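The Sosholm Kitchen

Edith Llanos had promised the table to her granddaughter by five, and Montserrat was already in the hall with her coat on.

"Is it open?" Montserrat asked.

"It opens when you take your coat off."

The restaurant was called Sosholm, after a ferry Edith had once worked on. She had cooked there for 17 years, eggs mostly, and fish when there was fish. Montserrat knew the menu by heart, though it changed whenever she wanted it to.

"What's good today?" Edith said. She sat down and put her purse in her lap, like a customer.

Montserrat thought about it. "Bananas. You can have them in the pan or in the oven."

"What did the last person have?"

"The pan. He didn't finish."

"Then the oven," Edith said. "And a tomato, if that isn't extra."

"It's extra."

Edith opened her purse and found two quarters – real ones, which was the rule. Montserrat looked them over and went to see about the plate.
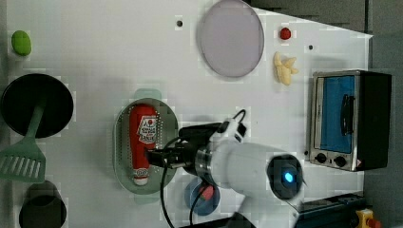
After Closing

Edith kept her coat on for the walk to the bus. Montserrat had given her back one of the quarters as change.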